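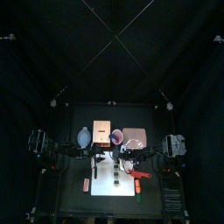
What is Trikik actually comparing on its two-armed bench? Two sets of gripper fingers, a standard pair and a softer pair, each given the same everyday objects to handle.

Trikik is very pleased to share news of its gripper trials, which began in December at the Virno workshop and have kept everyone there happily busy ever since (and rather later into the evening than planned!). The work is being carried out with Turunen, whose fingers are being tried alongside Trikik's own.

Each pair is put through 23 tasks, and every task is repeated 100 times before the results go into the comparison. Both arms run from the same Trinow controller throughout, so that the fingers are the only thing that changes between one run and the next.

"We wanted ordinary things on the table, the sort you would find in any kitchen or desk drawer," said Joonas Savolainen, who leads the trials. "A marker pen sounds easy until you ask two arms to deal with it, and we have learned a great deal from that pen."

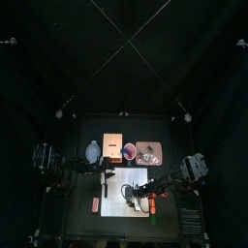

The two arms at work over the white board during the gripper trials.

Eino Rantala of Turunen added that his team was delighted to be involved, and that seven further tasks are being prepared for the spring. Full results will be sent to partners once the last runs have been checked.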